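Sorting the Mixed Bin: Quick Tips

Doing this one fast, have a playroom and half a garage still to get through.
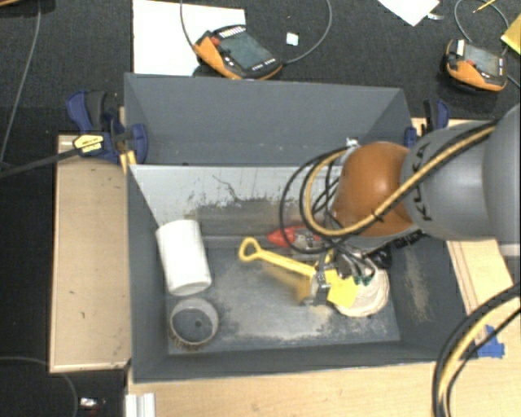 Start with one bin. Just one. Not the whole shelf. A bin that's been sitting since summer has sand toys, kitchen bits, a cup with no lid, stuff from three different rooms. Don't tip it all out on the floor, you'll be stepping on it for a week. Take things out one at a time from the top and deal with each one before you touch the next.

Long things first. Shovels, rakes, spatulas, anything with a handle. They hook on everything else and then you pull up half the bin. Lift by the shaft, not the loop end. Once those are gone the rest comes out easy.

Plastic shovels and buckets: warm water, squirt of dish soap, old toothbrush along the seam where the handle meets the blade. Rinse. Stand them blade up in the dish rack. Sunscreen film takes a second go with a bit of baking soda paste. Don't use the scratchy side of the sponge on bright plastic, it goes dull and stays dull.

Cups and tubs. Look inside before you stack them!! Pennies, beads, dead batteries. I found a full set of earring backs in one. Stack by width, biggest on the bottom, and never more than you can lift with one hand.

Round things roll. Put a folded dish towel on the table and set them on that. A muffin tin works too for the small ones.

Gray bins hide dirt. Wipe the inside corners with a damp cloth wrapped round a butter knife. Vinegar and water if it smells, half and half, leave it ten minutes, then wipe and prop it on its side to air out. Lid off overnight.

Bins that slide: rubber shelf liner underneath, or a cheap clamp on each side if you're working on boards. Tania Gunawardena wrote in with the clamp idea and I've used it ever since. Put a scrap of cardboard under the clamp jaw so it doesnt bite the rim.

Labels. Masking tape and a marker. Short end of the bin AND the lid, lids wander. I bought the Pomare stick-on ones, 16 to a pack, and they peeled by January. Tape is fine.

What goes back in: only things used in the same place. Beach with beach. Bath with bath. If you can't say where a thing gets used it goes in the maybe bag. Maybe bag gets a date on it. Mine says Dec 29, 2024 and it's going in the hall closet untill spring, then out.

Carpet under the work area? Old sheet down first. Sand comes off a sheet with one shake outside, out of carpet it's the vacuum, twice, slow, and again the other direction.

Broken plastic, cracked handles, sharp edges: trash. Don't glue a shovel. Tried it. Snapped on the first dig.

Next up is the lids drawer. Send me yours if you've got a system that works, I need one.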